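4.2 Open-day demonstration

The second part of the study took place during the open day held in the Wukbridge demonstration apartment on Feb 7, 2026. Visitors came in groups of five and stayed in the living room while the arm worked at the table. Each session lasted seven minutes. The operator gave a short spoken introduction and then answered questions, but did not explain the control method unless asked. The room kept its usual furniture – we wanted visitors to judge the arm in a home and not on a lab bench. The wrist camera recorded throughout, and Figure 3 is taken from that recording.
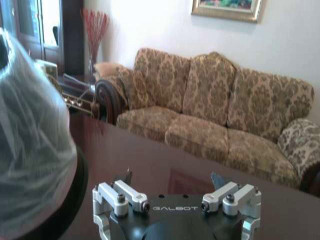
Figure 3. Wrist-camera view over the table, with the two fingertips apart and the sofa beyond.

Rachid Mansour objected in the comment period that a visitor who watches for a few minutes learns how the arm moves but very little about living with it, and that our approval scores should be read with this in mind. We agree in part. The scores reported in Table 2 measure a first impression, and we make no claim about longer use. A follow-up with the Plovik households is planned for June.

Written comments were collected at the door on a single card. We coded 529 of them using the Tremblay scheme described in Section 3. Most dealt with speed and noise. Comments about safety were fewer – and tended to come from visitors who had stood closest to the table.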